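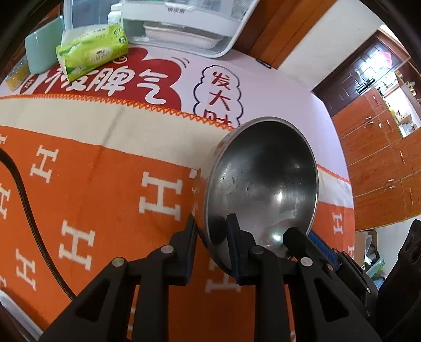
3 min read

How to clear a table of bowls and plates after the meal

By Gladys Nzioka

When I came to live with my cousins, clearing the table was my work every evening. I did it badly for many months. I carried too much, I made stacks that were leaning, and I put greasy things down on the cloth. Later Eluned Howells, who cooked at the Nyanda guest house, showed me her order of doing it, and I still use it with small changes. I write it down for people who have a small table and many dishes, mostly steel bowls and round plates.

You will need: one tray or an empty corner of the counter, a spoon for scraping, a packet of tissues or some kitchen paper, and a small bag for the food rests.

Step 1. Take away what is not a dish

On our table there is always something which does not belong to the meal. A bag from the shop, a storage box, a cup from the afternoon. Move these first, so your hands have space. Leave the tissues where you can reach them.

Step 2. Look inside every bowl

A steel bowl can look clean because it shines. Tip it on its side, turn the opening to you and look at the wall and at the bottom. When the light makes a bright spot on the metal, move the bowl a little and look at the same place again. Small dark specks can be old dents, and these you can leave in peace. If you feel the speck under your finger, it is food.

Hold the bowl by the rim when you tip it. It will roll if you let it go, and on a cloth it rolls slowly but it still rolls.

Step 3. Scrape before you stack

Put the food rests from all dishes into one bowl. I choose the bowl that is dirtiest already. Use the side of the spoon for plates with a flat middle. For plates with a ribbed rim, go around once with a folded tissue, as the spoon jumps over the ribs.

Red sauce and chili are the worst for the cloth. Even a few small bits will leave a mark if the plate is put down on its face. I learned this on a white tablecloth, on the first Sunday of April, with guests.
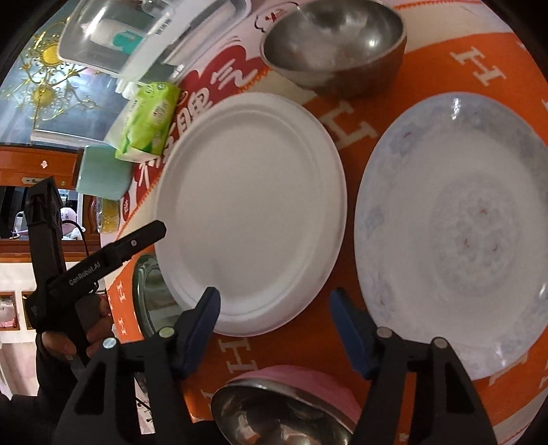
Step 4. Stack by size, the large plate first

The largest plate goes at the bottom, also when it is the nice one with flowers. If you are afraid for the pattern, lay one tissue on it. Then come the smaller plates. I do not go higher than 9 plates, and with heavy ceramic I stop earlier.

Bowls make their own stack. Put the widest on the tray with the mouth up and set the others inside. If two bowls get stuck, do not pull hard. Turn one of them a little to the left and to the right and it will come out.

Step 5. Carry in two trips

First the plates, then the bowls. My cousin carries all at once and we have bought new plates three times.

Step 6. The cloth

Lift the cloth by the four corners so the crumbs stay in the middle, and shake it outside. Check the border too. If it has a stitched edge, small bits like to sit in the zigzag, and an old soft toothbrush takes them out.

Fold the cloth along its old creases if you will use it again tomorrow. If there is a stain, wet it with cold water the same evening.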